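Skiltmont's clothing swap is back, and it's bigger
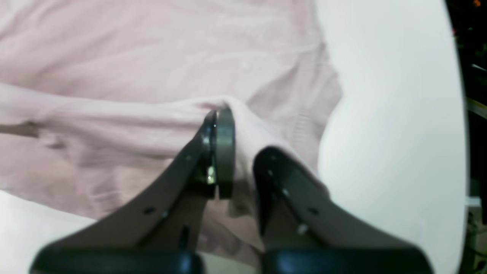 A pale pink knit top on a white table.

I've been going to the Skiltmont swap for years, mostly for other people's sweaters, so I was thrilled to hear it's moving to the old Pascual hall this February! Angelica Cruzado, who runs it, told me they took in some 700 pieces last time and had to turn bags away at the door (mine included, but no hard feelings).

The new room fits 400 people. Doors open Tuesday at 5, you can bring up to ten clean items, and kids' clothes get their own corner. Jonalyn Pangilinan will be doing free mending by the stage, so bring that cardigan with the missing button. Whatever's left goes to the Susta thrift store the next morning. I'll be the one hogging the knits.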